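Wadometti opens its Watthorpe repair room in March, and you're all invited

Press release - for immediate use 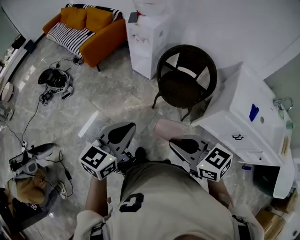
What we're opening

I've been writing these releases for Wadometti for a good few years now and they're usually about a new colour of shopping bag, so forgive me if I get a bit carried away with this one. In March we're opening a repair room for bags, rucksacks, tents and outdoor clothing in the old seed merchant's on the corner of Fornus Lane in Watthorpe. It's a proper workshop with a counter at the front, and you can walk in with a broken zip and talk to the person who's going to mend it.

We've mended things by post since we started, and last year we got through 1,000 repairs that way. Most of them came in padded envelopes with a note tucked inside, and I do love the notes (one lady wrote us two sides on where her rucksack had been, including a ferry she wished she hadn't caught). But post is slow, and it's dear if you're sending a tent. People in Watthorpe kept turning up at our office door with things under their arm anyway, and all we could do was hand them a form. It felt daft.

What we'll mend

Zips, mostly! Zips are the bulk of it, and quite often it's only the slider that has worn, which is a quick job while you wait. We'll also do torn seams, snapped buckles, frayed straps, lost toggles, holes in waterproofs and tent poles that have split at the join. It doesn't matter who made it. If it's one of ours and it's failed at a seam, there's no charge, however old it is. For everything else we'll give you a price at the counter before anybody picks up a needle, and a slider swap will be £8.

There are a few things we can't take. Leather shoes are out, and so is anything with a heating element in it. Please, please wash muddy waterproofs before you bring them in. Patches won't stick to dirt and we've only got the one sink.

Who's doing the mending

The room will be run by Domenica Leitner, who trained as a sailmaker and has headed our postal repairs from the start. She has very firm views on thread. I asked her for something I could quote and she went off to finish a tent first, then came back with this:

"People apologise when they hand over an old bag. They tell me it's probably not worth doing. I would much sooner mend a bag somebody has carried for years than sell them another one, and at Watthorpe I'll get to see their faces when it goes back over the counter."

She'll have two menders with her to begin with, and we hope to take on a trainee by the autumn. If you can sew a straight line and don't mind talking to people, do write in.

The machines

I have to mention the machines or I'll be in trouble. The heavy walking-foot sewing machine is an old Atanasov that came out of an awning maker's when it shut, and it took four of us and a piano trolley to get it through the door. It goes through webbing like butter. It's also very loud, so the upstairs tenants have been promised that we won't run it before 10 in the morning.

Evening classes

On top of the repairs we'll be running classes, starting a few weeks after we open. The first is a beginner's evening on zips and buckles, with room for 16 people, and tea is included. After that comes one on patching waterproofs, and one on tent poles if enough of you want it. Bring your own broken thing if you have one - we've also got a box of 66 odd bags from our sample shelves that you can practise on and take home afterwards. Names go down at the counter or by phone, and I'd be quick about the zip one.

Notes for editors

The postal service carries on just as before, with the same forms and the same address. Domenica is happy to be interviewed, though she'd prefer mornings, and reporters are welcome to bring something for mending. The bus from the station stops opposite the door. There's no parking on Fornus Lane itself, but the market square is a short walk away.

For anything else, ring the Wadometti office and ask for the press desk. That's me, and I'm usually in by nine.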